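Incoming inspection checklist: side tables and nightstands, assembled
Aveck furniture store, receiving area
Unit checked: Konetti round side table, white, supplied by Drandudis
Session: Saturday, morning delivery

1. Carton and corner protection
Pass. One crushed corner on the outer carton, no mark on the tabletop edge.

2. Tabletop finish
Pass. No chips or bubbles under raking light. Wipe test with a damp paper towel left no residue.

3. Stability
Pass with comment. Rocks slightly on the hard floor until the foot glides are turned down. Add this step to the customer sheet.

4. Static load, center of top
Pass. 95 lb for 5 minutes, no visible sag after unloading.

5. Fasteners
Fail. One base screw stripped. Replacement requested from Štefanec, part 318. Hold the unit until it arrives.
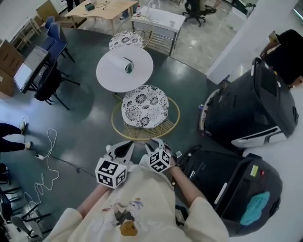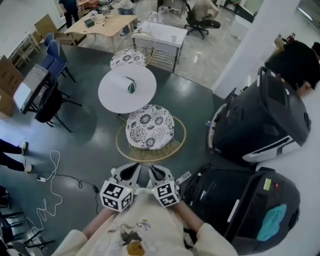
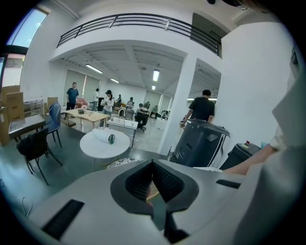
6. Edge load
Pass. Weight applied at the rim on two opposite sides. Table did not tip. Repeat after the screw in item 5 is replaced.

7. Sharp edges and pinch points
Pass. Underside of the rim is unfinished but smooth to the touch.

8. Odor
Pass with comment. Light paint smell on opening. Leave unwrapped overnight and check again.

9. Labels and paperwork
Fail. Tip-over leaflet missing from the carton. The load label is present but placed where the base covers half of it. Supplier to move the label before the next order of 1,000 units.

10. Nightstand drawer and charging station
Not applicable to this model.

Disposition: hold. Reinspect items 5, 6, 8 and 9 only.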